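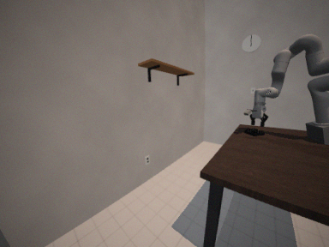

Cape bulbs are sold in late summer as dry corms in paper bags, and most of the people who buy them lose them within two years. The usual cause is water at the wrong time. Sparaxis, ixia and the smaller gladioli grow through the winter, flower in spring and then want to be left dry until the fall. Iker Carretero, who has grown them under glass at Hutska for most of his working life, keeps his resting corms indoors once the leaves have died down. A single narrow plank fixed to a plain gray wall, like the orange-brown one here, is enough for a small collection in labeled bags. He does not use plastic, and he does not use the refrigerator.

The collection at Hutska began with 200 corms from a nursery in Marín that was closing down. Carretero now raises nearly everything from his own seed. A sowing takes three or four years to flower, and he expects to throw out a good part of it. Last season he kept 700 seedlings of Gladiolus tristis and its crosses – pale yellow, scented after dark – and marked the best with a twist of wire.

His mix is coarse sand with a little leaf mold. The pots are deep, because the corms pull themselves down and a shallow pot stops them short. He plants in the fall when the nights cool, waters once, and then waits for the shoots before he waters again. Feeding is weak and low in nitrogen. It stops when the first leaf tips turn brown.

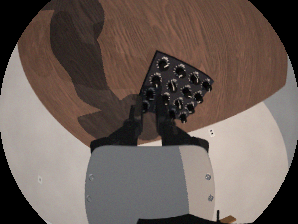 Abilio Manzano thinks the dry rest is overdone. In his view a corm the size of a pea shrivels if it gets no moisture from July on, and he would rather leave the youngest ones in their pots, in shade, with a light watering once a month. Carretero has tried it and lost a few to rot, though he admits the survivors came up earlier.

They agree on crowding. Ixias flower well when they are packed close, and a pot can go three years before it needs to be tipped out. Sparaxis is less patient – the clumps fill with tiny offsets and the flowers get fewer. Carretero splits his every second year and gives the offsets a tray of their own.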